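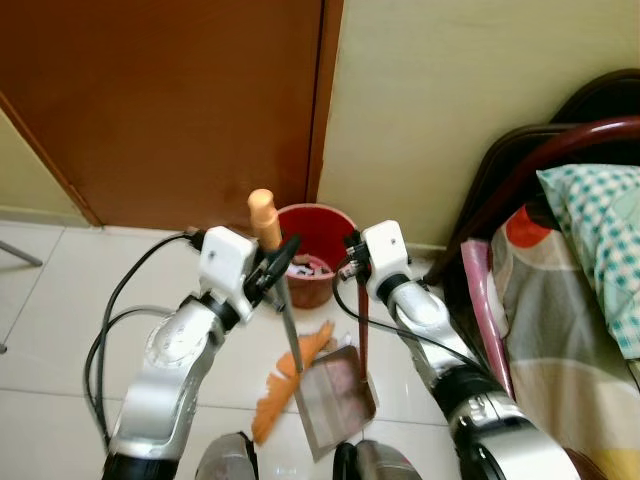
Where Does Dust Come From?

Wait for a sunny day, close the curtains until only a thin beam of light sneaks in, and look sideways at it. Wow! The air is full of tiny specks, drifting and twirling like snow that can't decide where to land. Those specks are dust, and they are floating around you all the time, even when you can't see them.

So what is dust made of?

Lots of different things, all mixed together! There are little threads from your socks and blankets. There is soil that rode in on your shoes. There are bits of dead skin (yes, yours, and everybody else's in the house), pet hair, crumbs, and pollen from trees and flowers. Some dust has traveled a very long way. Wind can pick up fine sand from a desert and carry it right across an ocean. A few specks even come from outer space, from rocks that broke apart between the planets!

If you live in a windy town like Okard, more of your dust will be soil. If you share your bedroom with a fluffy cat, well, you can guess.

Why does it float?

A speck of dust is so small and light that the air can hold it up for a long time. Drop a marble and it zooms straight to the floor. Drop a tiny bit of fluff and it wanders. Air pushes back on everything that falls, and when something weighs almost nothing, that push is enough to slow it way down. Open a door or run past, and up it goes again.

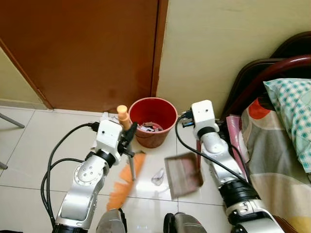 Dust bunnies are what you get when specks start sticking together. Hairs and threads tangle into a loose net, and the net catches smaller bits as it rolls along. Rubbing can also give dust a little electric charge, the same kind that makes a balloon stick to your sweater, and that helps it cling. Smooth floors are great for spotting all this. On shiny white tiles like these, a gray dust bunny has hardly anywhere to hide, except under the furniture or behind a door! Sweep it up gently, though, or half of it will fly off and settle somewhere else.

Try it: make a dust catcher

1. Cut two squares of dark cardboard.
2. Stick a strip of clear tape on each one, sticky side up, holding the ends down with more tape.
3. Put one on a windowsill and one inside a closed drawer.
4. Leave them alone for a week. No peeking!
5. Look at both with a magnifying glass.

Which square caught more? Can you find a thread? What color is it, and does it match anything you wear? Draw what you see in a notebook, then try two new spots next week. Under the bed is a really good one.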